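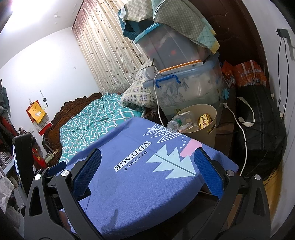

Section 4. Putting Bedding Away

Read this before you buy anything else for the bedroom. The Vurneo under-bed set comes with lidded boxes, a roll of labels and a leaflet that promises you'll double your space. You won't. What you can do is get the spare covers off the mattress and keep them from smelling like a basement by July.

4.1 Before you fold

1. Clear the bed down to the duvet and one pillow. Storage boxes sitting at the head of the bed have a way of becoming permanent, so put them on the floor while you work.

2. Check every piece for damp. Press the thickest part of the fold between your palms and hold it there. If it feels cool, hang it up again. The leaflet says "touch dry" is good enough. We don't agree.

3. Sort by fabric. Printed cotton goes with printed cotton. Keep anything with a rubbery transfer print apart, whatever the care tag claims.

Note: Dark patches on a pale blue or lavender cloth may be water, or may be an old stain. Let the piece hang overnight and look again before you decide to rewash it.

4.2 Folding

4. Lay the cloth print side down and fold it in half lengthwise, then in half again.

5. Fold from the short end in thirds. The Nishimura method, printed on the inside of the lid, calls for a roll at this point. Try it if you like. In our boxes the rolls opened up as soon as the lid came off.

6. Turn the bundle so that some of the pattern shows on top. A tree or a line of lettering is easier to spot than the labels supplied, which peel.

7. Duvets don't fold this way. Shake the filling toward the middle, fold the sides in, and kneel on it. A full-size duvet takes up most of a box by itself.

Caution: Do not use the Sodell vacuum bags for down or feather. The maker's card allows it. Ours came out flat and stayed that way.

4.3 Loading the boxes

8. Put heavy covers at the bottom and pillowcases on top. Stop when the lid closes without leaning on it.

9. Stack no more than 2 high. The carton shows 4, on what must be a very level floor.

10. Leave a hand's width between the boxes and an outside wall, especially where the paint is already flaking. Keep long curtains clear of the lids.

Caution: On a bed with a carved wooden headboard, don't slide boxes along the scrollwork. The corners are sharp enough to mark the finish. Lift them.

4.4 Scent sachets (optional)

The Flostallow sachets are sold as moth protection. We'd call them perfume. If you use one, wrap it in tissue so it doesn't touch the fabric, and check wool separately.

For replacement lids, quote part 263. Labels are not sold separately; masking tape works better anyway.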